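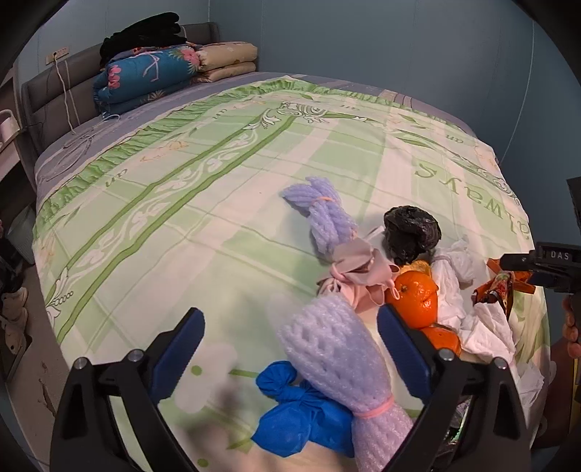
Adjei House Residents
Minutes of the monthly meeting, July 2019
Minutes taken by: Yayra Bawa

Apologies
Room 7 and room 27 sent apologies.

Minutes of last meeting
Accepted with one correction. The laundry fund stands at $443, as written in the book.

Food and wrappings in bedrooms
It was discussed that many of us eat fruit on the bed and leave the peel, tissues and lolly wrappers there until the evening. Ants were found on the second floor. Agreed that fruit will be kept in the kitchen bowl, and what is taken to the room is finished the same day.

Foam sleeves from fruit
These do not go in the yellow bin. Two residents wish to keep them for wrapping cups when they move out. Agreed to put a box beside the fridge. Please take off the rubber bands first and hang them on the hook.

Plastic bags
The drawer is full and does not close. Knotted bags take less space, but then one cannot see if they are clean. No decision was reached. To be continued in August.

Bedding
Doona covers may be washed on any day except Sunday. Please shake them on the balcony before, as tissue was again left in the machine.

Other business
The Pruvolby Street gate is still sticking. Yayra will write to Urard, the agent, for the second time.

Meeting closed at 2000 hours.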